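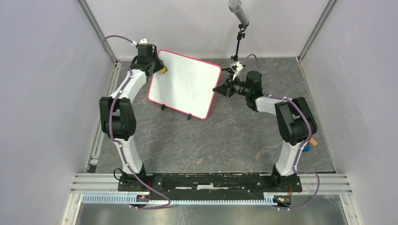 The new evening bus should have come years ago, according to one resident of Minport, who told the town meeting that she has walked home from the train station in the dark for most of her working life. Many people in the room agreed with her, and the council voted the same night to start the service in November.

The bus will connect Minport station with the Irkura district, on the other side of the river. Until now the last bus to Irkura left before the evening trains from Flermont arrived, so passengers had to walk over the old bridge or share a taxi. With the new timetable, the last bus will wait at the station until 11 in the evening. If the train is late, the driver may wait 5 minutes more, but not longer.

The route has been discussed for a long time. The main difficulty was the bridge, which carries the year 1705 on a stone at its eastern end and is too narrow for a bus of normal size. The council has now made an agreement with Nogueira, a bus company from Flermont, which will use a smaller vehicle in the evening. The company already drives this type of vehicle in the hill villages, and it made a test trip over the bridge last month with an engineer from the council on board.

There will be stops at the market hall, the health center, the bridge and the school in Irkura. A stop at the sports ground was also requested, but the road there has no safe place for turning, and the council decided to leave it out for now. Parents from the swimming club were not satisfied with this answer and have asked for the question to be opened again in spring.

The ticket will cost the same as in the daytime, and monthly passes are valid. Passengers can pay the driver with a card or with coins. Bicycles cannot be taken on the smaller bus, but folding ones are allowed if there is space.

The council will pay for the service during the first winter. It expects 100 passengers on a normal evening, and it will look at the numbers before it decides about the next year. Printed timetables can be picked up at the library and at the ticket window in the station. The daytime buses keep their present times.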